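Milamier wood filler, 5 tubs in: is it worth the money?

We have been doing up our house in Enden for longer than I care to admit, one room at a time, and by now I have opinions on fillers that I never expected to hold. The skirting boards alone had 54 old nail holes (I counted them one Saturday in a bad mood), and the door frames were worse, so when Holloway had Milamier on the shelf at a decent price I bought a tub to try and then went back for more.

It comes ready mixed, it's lovely and soft, and it goes in with an ordinary flexible knife. Small holes I could sand the same afternoon. Deeper ones want two goes, with a night in between – I rushed the back bedroom door and had to dig it all out again, which was my own silly fault.

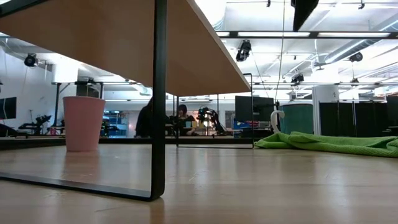

Light wood, raised shelf and a pink cup.

Sanding is where I fell for it, really. I used 100 grit and a bit of patience, and the edges feathered away so nicely that after two coats of eggshell I couldn't find half the repairs. It doesn't take stain well at all, mind you! The tub says it does, but mine stayed a chalky beige next to the oak, so I'd keep it for anything you mean to paint.

My other grumble is the lid, which never quite seals once there's a bit of dried filler in the groove. I lost most of a tub that way over the winter. Wipe the rim every time and lay some cling film over the top – mine has kept well since April like that.

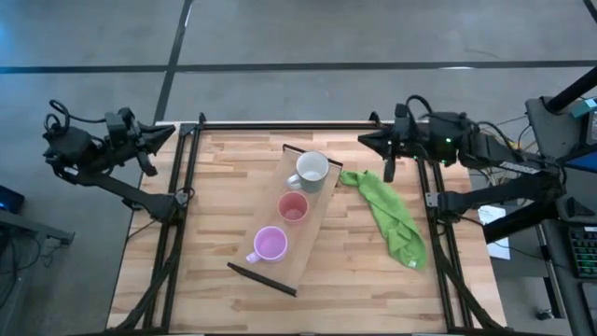
Lolard writes: Agree about the stain, it looked dreadful on my stairs. Have you tried it outside at all? I've got 13 window sills to do and don't want to be filling them again next year.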